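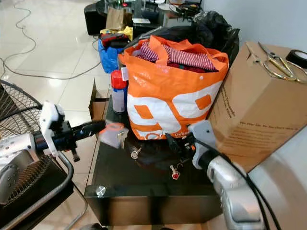
Our group picked the open day at the Hunthorpe lab for our project because Iqra Magsi had been the year before and kept going on about it. I'd pictured something like a car factory, all cages and flashing lights, and what we got was a lot more like somebody's house on moving day! The robot we spent longest with had two arms and was working at a shiny black cabinet with a big orange and white bag of clothes on it, a spray can, a pair of keys and some boxes – the sort of stuff I'd have to shift off my own desk before I could write this.

Last updated: May

Haruna Shibata gave us the talk. She said the team has a list of 200 household objects and they're up to 17 that the robot can pick up nearly every time, and keys are not on it yet. Tegan asked why keys were so hard and got a very long answer (I have five pages of notes, half of them arrows). The short version is that they're flat and thin, and on a glossy top the reflection can confuse the cameras as well.

After that we each had a go at steering one arm with the handset. I was terrible. Pak-hei got the hang of it straight away and had to be told his turn was over, twice.

For our own part of the project we're going to build a small gripper from the Vesden kit and try it on flat things, starting with coins and bank cards, first on a matt board and then on a mirror tile. We want 100 tries on each surface, with Sum-yee Yeh keeping the results sheet. I still need to ask Haruna what she uses on the fingertips – I wrote it down but can't read my own writing.

Print this page
E-mail this page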